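Soporte Totia - Centro de ayuda
Incidencia 916
Asunto: Agua encima de la encimera, lado del fregadero, y olor por la mañana
Producto: Grifo de cocina Stuma, caño alto
Abierta por: Mirko Pagano
Asignada a: Morena Fontana
Prioridad: Normal
Estado: Cerrada

Mirko Pagano, 9:14
Buenos días. Escribo por el grifo de la cocina que compramos con ustedes en la tienda de Radmont. Mi compañera Sveva Rizzi y yo vivimos en un piso de alquiler y el grifo lo montamos nosotros mismos, siguiendo la hoja de instrucciones. Pido disculpas si algunas palabras no son las correctas, el español no es mi primera lengua y el vocabulario de fontanería lo estoy aprendiendo ahora con el diccionario.

El problema es el siguiente. Cada mañana encontramos agua sobre la encimera, en la parte que está al otro lado del fregadero, donde dejamos las cosas de limpiar. No es un charco grande. Es una lámina fina que se mete debajo de las botellas y de las cajas, y el cartón se pone blando. También hay un olor, no muy fuerte, como de trapo guardado.

Lo que hemos hecho hasta ahora:
- Cerrar bien el grifo por la noche. El agua aparece igual.
- Apretar con la mano la base del caño. No se mueve.
- Cambiar la goma que venía en la bolsita por la otra goma de la misma bolsita.

Mi pregunta es si el grifo tiene un defecto o si hemos montado mal alguna pieza.

Morena Fontana (Totia), 10:02
Buenos días, Mirko, y gracias por la explicación, se entiende todo perfectamente. Antes de hablar de defecto necesito algunos datos:
1. ¿El agua sale de la base del grifo, del final del caño o de debajo del mueble?
2. ¿La encimera está nivelada o cae hacia algún lado?
3. ¿Hay otro aparato con agua cerca?
4. ¿Puede adjuntar una foto general, sin recoger nada?

Mirko Pagano, 10:47
Respondo por orden.

1. Por debajo del mueble está seco. He puesto papel de cocina en los tubos y el papel ha quedado seco. De la base no estoy seguro. Del final del caño, con el grifo cerrado, he mirado durante cinco minutos y no ha caído ninguna gota.

2. No tenemos nivel. Sveva ha puesto una canica y la canica se fue despacio en dirección a la pared, o sea, alejándose del fregadero. No sé si una canica es un método aceptado.

3. Hay un calentador de agua en la pared, arriba a la derecha. Lo he tocado por debajo con la mano y estaba seco.

4. Adjunto la foto, tomada desde delante del fregadero. 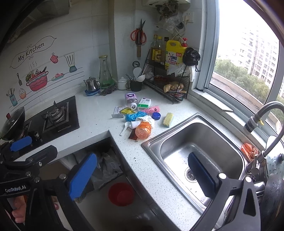 Adjunto 1: fregadero, grifo y encimera hasta el rincón.

Morena Fontana (Totia), 11:30
Recibida, gracias. El caño es bastante alto y hay gotas en el acero, pero esto último es normal en cualquier fregadero con uso. Me interesa más el paño naranja del borde, al lado del grifo. ¿Está siempre en este lugar? ¿Y el paño blanco que se ve encima de las cosas, con la botella naranja tumbada?

Le pregunto por los paños porque un paño mojado, apoyado mitad dentro y mitad fuera, puede llevar agua de un lado al otro toda la noche. Es un caso que vemos con frecuencia.

Mirko Pagano, 12:15
El paño naranja vive allí, sí. Lo aclaramos después de cenar, lo escurrimos (quizás no mucho) y lo dejamos en el borde. El paño blanco es para secar y normalmente termina donde cae. Hoy ha caído encima de la botella naranja y de un sobre marrón.

No había pensado que un paño puede transportar el agua. ¿Quiere decir que el grifo está bien?

Morena Fontana (Totia), 12:28
Todavía no lo puedo afirmar. Le propongo una prueba en dos noches, cambiando una sola cosa cada vez.

Primera noche: quitar todos los paños del fregadero y de la encimera, secar bien la superficie y poner una hoja de papel de cocina alrededor de la base del grifo y otra en la zona donde aparece el agua. Grifo cerrado. No usar hasta la mañana.

Segunda noche: igual, pero con el paño naranja en su sitio habitual, aclarado y escurrido como siempre.

Para hacerlo es necesario despejar la encimera. Entiendo que es trabajo.

Mirko Pagano, 13:05
Es trabajo, pero había que hacerlo. Sveva dice que lo pedía desde noviembre. Lo haremos esta tarde y escribo mañana.

Mirko Pagano, 19:52
Hemos despejado. Anoto aquí lo que hicimos, por si ayuda con el olor.

Las cosas de limpiar, todas juntas a un lado: la botella naranja, la botella morada y blanca que estaba caída, la caja verde y blanca. La botella morada y blanca tenía el tapón mal cerrado y dejaba un poco de líquido pegajoso. La hemos lavado por fuera y cerrado. La bolsa azul y los paquetes pequeños (el rosa y el amarillo) han ido a un cajón.

El cepillo amarillo estaba mojado en la parte de las cerdas. Lo hemos puesto a secar de pie.

Al fondo, la tetera pequeña con su platillo azul, el tarrito blanco y el vaso oscuro de los cubiertos se han quedado, porque la canica no llega hasta allí. El frasco de vidrio lo ha vaciado Sveva. Tenía un resto verde que venía de una infusión, y según ella una parte del olor era esto. Yo creo que era el paño. No nos hemos puesto de acuerdo.

La rejilla negra del rincón no la hemos vaciado, solo levantado con todo encima, las salsas, el bidón amarillo de OMO y el jengibre del piso de abajo. Debajo de la rejilla estaba seco. La bolsa negra que cuelga de ella la hemos cambiado.

El papel está puesto. Mañana informo.

Mirko Pagano, 7:40
Primera noche, sin paños. El papel de la base del grifo está seco. El papel de la encimera está seco también. El olor es menor, pero no ha desaparecido completamente.

Morena Fontana (Totia), 9:10
Buen resultado. Con esto la base queda casi descartada. Continúe por favor con la segunda noche, aunque parezca que ya sabemos la respuesta.

Mirko Pagano, 7:55
Segunda noche, con el paño naranja. El papel de la encimera está mojado en la mitad más cercana al fregadero, y la mancha va en dirección a la pared, como la canica. El papel de la base está seco en todo el contorno menos en el lado que toca el paño.

He pesado el paño, porque tenía curiosidad. Recién escurrido por mí, 214 gramos en la balanza de cocina. Sveva lo escurrió después otra vez, con más fuerza, y bajó de 200. Entonces también hay una parte que es culpa de mis manos.

Morena Fontana (Totia), 9:25
Me parece claro entonces. El grifo no pierde. El agua sale del paño, pasa el borde del fregadero y la caída de la encimera la lleva hasta las cajas. La canica es un método perfectamente aceptado en este departamento.

Recomendaciones:
- Colgar el paño en vertical, sin contacto con la encimera. Una barra con ventosa dentro del fregadero es suficiente; en su tienda de Radmont tienen el modelo Millet, pero sirve cualquiera.
- Dejar las botellas y las cajas en una bandeja con borde.
- Lavar el paño en caliente. Es probable que con esto termine el olor.
- Revisar el sellado entre fregadero y encimera. En una foto no lo puedo valorar. Pase un dedo por toda la junta y dígame si hay alguna parte levantada.

Consulto también con mi compañero Arturo Costa, del equipo técnico, por la goma que cambiaron.

Arturo Costa (Totia, técnico), 11:18
Hola, Mirko. En la bolsita vienen dos gomas, una plana y una con labio. La correcta para encimera es la que tiene labio, con el labio hacia abajo. La plana es para montaje sobre acero. ¿Cuál tienen puesta ahora? Con la base seca dos noches no hay urgencia, pero prefiero que quede bien.

Mirko Pagano, 12:40
He desmontado para mirar. Está puesta la que tiene labio, pero el labio miraba hacia arriba. La he girado y he montado otra vez. La primera vez tardamos una hora y hoy veinte minutos, así que algo hemos aprendido.

Con el dedo he seguido la junta del fregadero. En la parte de atrás hay un trozo de 5 centímetros que se levanta un poco. El piso es alquilado y no sé si puedo tocarlo yo. He escrito al propietario, el señor Rigoberto Tovar, y ha respondido que pasará el miércoles con silicona.

Arturo Costa (Totia, técnico), 12:52
Perfecto. Que la zona esté seca y sin restos de jabón antes de aplicar. Después, sin mojar hasta el día siguiente.

Mirko Pagano, 18:20
Última actualización. El señor Tovar vino, quitó la silicona vieja en todo el lado de atrás y puso nueva. Esperamos hasta el día siguiente para usar el fregadero, y fregamos los platos en un barreño dentro de la ducha, cosa que no recomiendo.

Compramos la barra Millet. El paño cuelga por dentro y gotea donde tiene que gotear. Las botellas están en una bandeja de horno que ya no usábamos. Llevamos varias mañanas con la encimera seca. El olor tampoco está, pero el paño se lavó y el frasco se vació el mismo día, por lo tanto la discusión con Sveva queda sin resolver.

Una duda pequeña: ¿hay que volver a apretar la base después de un tiempo, o se deja como está?

Morena Fontana (Totia), 9:05
Se deja como está. Solo si nota que el caño gira con la base, apriete con la mano un cuarto de vuelta desde abajo, sin llave.

Cierro la incidencia. Si vuelve a aparecer agua puede responder a este mismo mensaje y se abre otra vez con todo el historial.

Motivo de cierre: resuelto, sin defecto de producto
Piezas enviadas: ninguna
Nota interna: proponer que la hoja de montaje del Stuma lleve un dibujo de la goma con el labio hacia abajo (A. Costa)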